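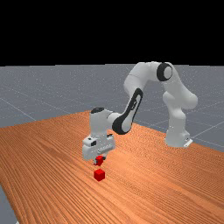

*1 min read*

**Re: [cunine-list] archive size limits**

On Tuesday, Toàn Đoàn wrote:

> The Arnia mirror rejects any message over 3,000 KB after encoding. Mine was 3,979. Can we raise the limit?

I would leave it alone. Base64 adds a third to every attachment before headers, so check the encoded size, not the size on disk. Your draft had 18 attachments, most of them saved as PNG.

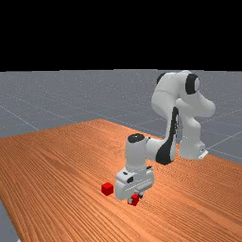

## Choosing a format

PNG is lossless and does well on flat areas. For anything with fine texture, use JPEG at quality 85 and strip the metadata. Leena Hirvonen has the script on Lò.

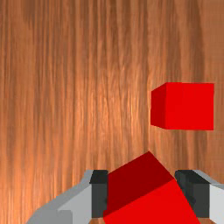

Digest readers are a separate problem. The digest job joins all parts before it checks the limit, so one heavy post can delay everybody's mail. Texture is usually what makes a post heavy: long streaky wood grain takes far more bytes than the plain black or red of a cube face. Irena Żak has proposed a per-message cap for digests, and I support it.
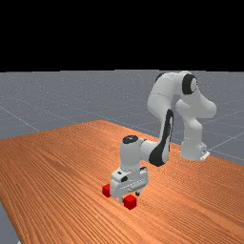 The cap should apply after the join, with the oversized parts replaced by links to the archive. I can patch that in May if there are no objections.

Yến Tăng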